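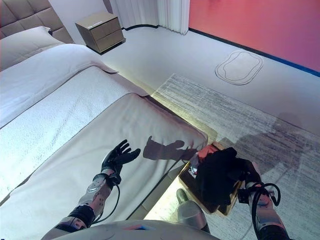
Chapter 7
Working Rules for Robots in Furnished Rooms

Most of the rules in the first six chapters were written for machines that stay in one place. A welding cell has a fence, a gate and a floor marking, and a person who steps over the line knows it. A bedroom has none of these. It has soft furnishings, loose cloth, rugs with edges, and people who come in without knocking. This chapter deals with two-armed robots that handle household goods in rooms of that kind, and with the rules a site should have in writing before the first job is run.

We begin with carrying. A tray held by one hand at its edge is a different load from the same tray held by two. The weight hangs off to one side, the wrist has to resist the twist, and a small tilt at the grip becomes a large drop at the far corner. Folded clothes will put up with a good deal of tilt before they slide. A glass of water will not. The carrying rule therefore has to name the load as well as the weight, and Section 7.2 gives a form of words for it.

The second subject is the free hand. Operators tend to watch the hand that is holding something. In the records kept at the Breltavley training house, which cover 2,740 handling jobs, more than 200 contacts with furniture were logged, and most of them were made by the arm that was not carrying anything. Fenna Van Beek, who drew up the house rules there, set a minimum clearance of 300 millimeters between an idle hand and any surface it has no task on. Where the task does bring the hand close to a bed or a table, the speed limit drops to 200 millimeters per second. Both figures are discussed in Section 7.3, along with the case for stricter ones.

Cables come third. External cables on the forearm can catch on drawer handles, bed frames and curtains, and the slack changes as the wrist turns. They should be checked at both ends of the wrist's travel, not only at rest.

Section 7.4 covers floors and light. Rug edges should be secured or the rug taken up – the Elgate and Govden site rules differ on this, and both are printed in full. Strong light from a window puts the robot's own shadow across the work, and a vision system that was tuned on a dull March morning may need checking again at noon.

The chapter closes with the Meijer checklist, a one-page form to be completed at the door of each room. Readers who have not yet studied stopping distances should go back to Chapter 4 first.

Terms used in this chapter

Idle hand: a hand with no assigned task at that moment, whether or not the arm is moving.

Near surface: any surface inside the clearance distance.

Room check: the inspection made before the robot is allowed through the door.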